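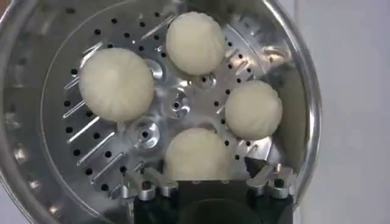 ## Dinley soft-grip fingertips, set of two (read this before you order!)

I've sold these silicone tips for a while now, and I owe you the story of the pair that failed on me, so it's going right on the product page.

We were running a bun job: four steamed buns on a perforated plate, down inside a round stainless pot, picked one by one and moved to a tray. Bare metal fingers dent the dough, so on went the tips. All fine until cycle 1048, when the left tip slid off and the arm carried on without noticing. The gripper closed on what it thought was a bun, missed, and came back up with a nice clear "pick OK" on the screen. Elvira Lozano spotted the tip lying under the plate when she lifted it out to wash. We threw out the whole batch -- 28 buns, and I was hungry, too.

### What went wrong

The old tips were held on by friction alone. Steam softened the silicone, and every time a finger brushed the pot wall on the way up it got tugged a little further down. Muthu Devadiga ran a spare pair over a steamer and had one off in 40 minutes.

### What's different now

- A locking pin goes through each tip and the finger behind it
- Bright blue silicone, so a lost one shows up against dough
- Ribs inside the sleeve (Muthu's idea, and I love it)

### Please do this

1. Check both tips before every batch and again after.
2. Stop the arm and lock it out before your hand goes in the pot. I mean it!
3. Set your grip check to look at finger width as well as force.
4. Swap the pair after 75 hours over steam.

Got the old gray ones with no pin hole? Stop using them around food and write to Ilham Latuheru at our Brovia shop. She'll swap them free, postage included.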